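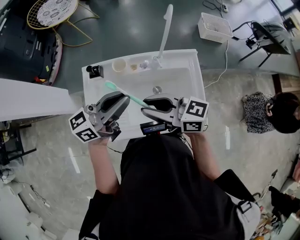 Mayo, cuaderno del taller, 16:30

Tema: el lavabo y lo que vive en el borde. Apunto aquí porque en la hoja de Zasusis ya no queda sitio.

Situación de hoy: vaso beige, jabón pequeño color canela, un recipiente transparente y el cepillo de dientes verde menta. El grifo tiene la palanca alta, y al mover el vaso hacia la derecha se toca con la manga. Lo dejo lejos de la palanca.

El cepillo es el que da más trabajo. Puesto atravesado en la pila, con la cabeza hacia el borde, se coge bien por el mango. Si cae plano al fondo, cerca del desagüe, cuesta mucho más, el mango es liso y la pila también. Prueba mía: 11 veces del fondo al vaso, 2 se me cayó otra vez. Las dos con jabón en el mango – hay que enjuagar antes.

Jabón: directamente sobre el borde deja una mancha blanda. Pedí a Tutum una jabonera baja, con agujeros, que no sea más ancha que el borde. Todavía no contestan.

Limpieza: 300 ml de agua tibia con un poco de vinagre, paño suave, después agua sola. No usar el polvo de Trundodach, raya el esmalte (lo probé en la pila vieja y se nota con la uña).

El suelo gris verdoso brilla mucho y cada gota se ve. Secar también delante del lavabo, no solamente el borde.

Pendiente:
– preguntar en Grímsdóttir si el vaso existe más pesado, el de ahora se vuelca con un solo cepillo
– junta del desagüe, mirar por abajo
– repetir la prueba del cepillo con el mango seco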